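Striped Cotton and the Problem of Getting It Square

02/12/2022
Filed under: laundry, textiles, small measurements

I have been folding household linen by measurement since August. The cloths in question are tea towels, napkins and a few odd rectangles cut from old sheeting. Declan Henare asked for a write-up after my last post on shelf depth, so these are the working notes, in the order I would have wanted them.

The shelf

The shelf in the hall cupboard is 457 mm wide and takes two stacks with a gap between them. It is a Birex unit, painted, with fixed brackets, so the width is not negotiable. Everything else in the process follows from that number. A folded cloth has to come out at 180 mm on its long side or under. At 180 mm, two stacks leave 97 mm over, enough to get a hand in between them and lift one stack without dragging the other.

Before this I folded to whatever size the cloth suggested. The stacks leaned, and the cloths at the bottom were never used.

Grain before edges

A woven cloth has two thread directions, warp and weft. When it is new and well cut, the edges run parallel to both. After a number of washes this stops being reliable. The hem thread shrinks at a different rate from the cloth, one side pulls in, and the rectangle becomes a slight parallelogram. If you match corner to corner on a cloth like that, you get a fold that looks correct at the corners and has a bubble in the middle.

The fix is to fold to the grain and let the edges disagree by a few millimeters. On a plain white cloth this is difficult, as the threads are too fine to follow at arm's length. On a printed or woven stripe it is easy. The stripe gives you a reference across the full piece, and a fold made across the stripes is straight when each stripe lies on top of itself.

One qualification. A woven stripe is made of colored yarn and follows the grain by construction. A printed stripe is applied afterward and is only as straight as the cloth was on the day it was printed. I have two Erach napkins where the print runs off by 4 mm from one end to the other. For those I pull a thread near the hem to find the real grain and ignore the print. To tell which you have, turn the cloth over. Print is usually paler on the back.

Holding the cloth

There are three ways to start a fold, and I have used all of them long enough to have a preference.

Flat start. Lay the cloth on the table, smooth from the center out, fold in place. Accurate, slow, and needs a clear table larger than the cloth. Good for napkins.

Long-edge hang. Pinch the two top corners, let the cloth drop, and lower it so that the bottom edge touches down first. The weight of the cloth takes out most of the creases. Fastest for tea towels.

Diagonal hang. Pinch opposite corners and pull. This stretches the cloth on the bias, where it has the most give, and it will hold that distortion for a while after you let go. I only use it to pull a badly skewed cloth back into shape, on the short diagonal, while it is still damp.

The long-edge hang is the one I do most. The pinch should be at the corner itself, on the hem, where the cloth is thickest. Pinching further in leaves a flap that folds back on its own and has to be dealt with later.
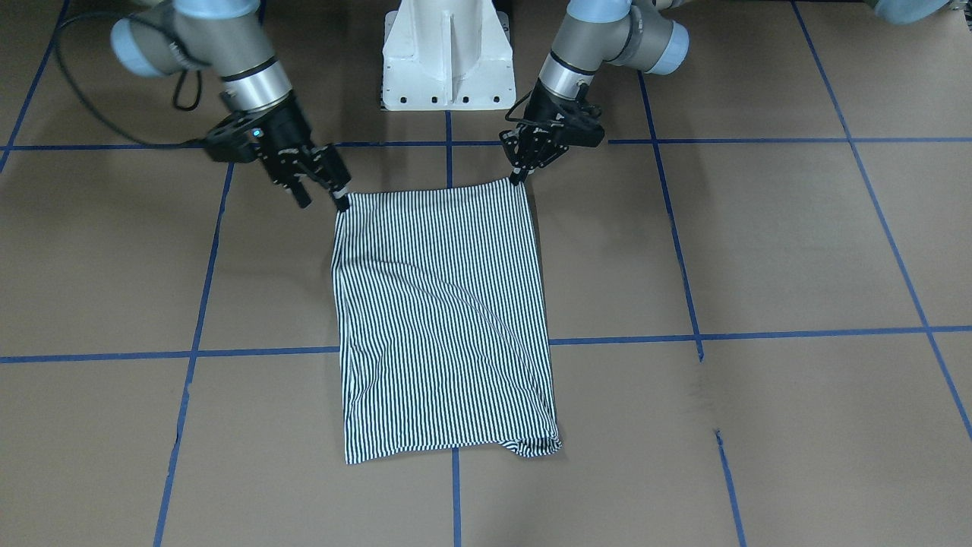 Hand tension is the part of the long-edge hang that took me longest to get right. Too little and the top edge sags into a curve, so the first fold is made along a curve. Too much and the corners draw out into points, which shows later as ears at the ends of the fold. With a grip at each upper corner, narrow vertical stripes in black and white like these are a useful gauge: I check whether the spacing looks the same near the grips as it does midway between them. Where the lines crowd together, the hands need to move apart. Where they splay at a corner, that hand is pulling too hard. Broad stripes tell you much less, as there are fewer of them to compare. The blue tape grid on the floor would serve for the next step too, since a bottom edge can be lowered parallel to a tape line and the whole cloth laid down in register with it. I use masking tape on my own table, two lines at right angles, and replace it when the ends lift.

The sequence for a tea towel

Hang by the long edge and lower until the bottom edge is on the table. Walk the top edge over to meet it. Smooth once, from the fold toward the open side. Going the other way pushes slack into the fold and makes a roll.

Fold in thirds along the length. Measure the result against a 180 mm strip of card. If it is over, open the last fold only and move it in.

Fold once more across the width. The closed edge faces out on the shelf.

For thick waffle cloths, skip the last fold and stack them flat. With it, the bundle is springy and the stack will not stay vertical above 3 cloths.

Pressing

I iron napkins and nothing else. The Taipe iron is an older one with no steam, so I mist the cloth by hand and leave it rolled for a few minutes before starting. Press along the warp, lifting at the end of each pass. Moving the iron in circles is a reliable way to put the skew back in.

Malachy Ó Riain wrote to say he presses the folds themselves to keep the stack flat. I tried it for a month. The stack was flatter, and the creases were still visible on the table after the napkins were opened, so I went back to leaving the folds soft.

Open items

The Grestlow dishcloths are knitted, and none of the above applies to them. They curl at the cut edge and have no grain in the useful sense. At the moment they are rolled and stood upright in a box on the lower shelf.

I also want to recheck the sheeting rectangles after a few more washes. They were torn to size along the thread, so they started square, and I have written the original dimensions on a tag inside the cupboard door.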